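The Slow Trade of Teaching Two Arms to Sort

At Belldale, a new operator's first shift is spent moving snack bars. The job has no commercial value. Bars start on a bare tabletop and end in clear plastic bins, and the operator's hands never touch them. Two arms do the lifting, one from each side of the table, and the operator drives both.

The project is called Duto. Its aim is narrow: collect enough clean demonstrations of two-arm sorting that a learned policy can reproduce the task when the starting layout changes. The current set stands at 549 accepted episodes. The target for the first training run is 600.

An episode runs from the moment the arms leave their rest pose to the moment both return to it. Joint positions, gripper commands and camera images are written to disk on a shared clock. If the streams drift apart, the episode is thrown out no matter how good it looks. Birhane, the firm that wrote the recording software, set that rule after an early batch had to be discarded whole. The arms in it appeared to close on objects a moment before they reached them, and a policy trained on it did the same.

Packaging is the hard part. A rigid block can be gripped almost anywhere. A wrapper is slick, it folds under the fingers, and the seam at either end lifts before the contents do. Operators are told to take a bar across its middle and to approach from above with the gripper already turned to match. Turning late drags the bar and changes the layout for the next pick.

The bins have their own problem. A bar released too high lands at whatever angle it likes; released too low, the fingers catch the wall on the way out. The house practice is to let go just below the rim, pause, and lift straight up. The pause matters to the data. Without it the release and the retreat blur into one motion, and the model learns to open the gripper while moving.

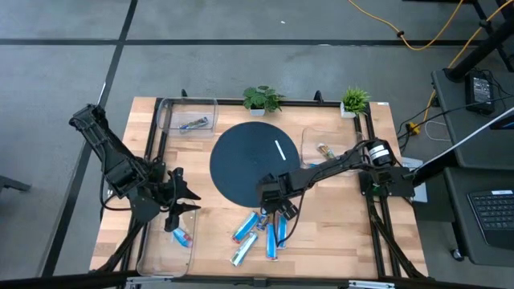
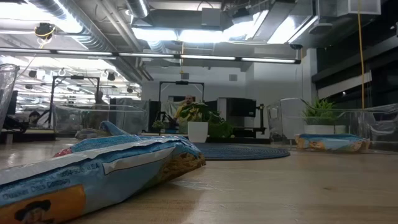
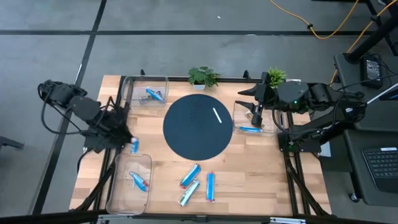 Not everyone who handles the data agrees with such tidiness. Pliko, which trains models on recordings from several sites, would rather have more fumbles in the set. Its objection, sent in reply to a draft of the Duto protocol, was that a policy shown only clean grasps has no idea what to do after a bad one, and that “an operator who misses, backs off and tries again has given us the most useful ten seconds of the day.” The reply went on to ask that missed grasps be kept whenever the operator recovers without outside help.

Belldale accepted part of this. Recoveries now stay in, under a separate label, and 86 of the accepted episodes carry it. Misses that end with a bar off the table are still rejected. So are episodes in which the operator hesitates for long stretches, as the model has no way to tell thinking from waiting and will copy both.

The division of work between the arms is the other open question. Early instructions left it to the operator, and every operator answered differently. Some used the right arm for nearly everything and brought in the left only when a bin was out of reach. Others alternated. Averaged together, these habits produced a policy that started with one arm, stopped, and started with the other. The present rule assigns each bar to the arm nearest it at the start of the episode — a dull rule, easy to check from the logs.

Sessions are capped at 28 episodes per operator. Beyond that, paths get shorter and grips get careless, and the reviewers see rejections climb. The cap costs time, and the schedule has slipped once already on account of it.

The first training run is set to begin on a Wednesday evening, when the machines are free overnight. It will be tested on layouts held back from the operators, with the same bins and a fresh spread of bars.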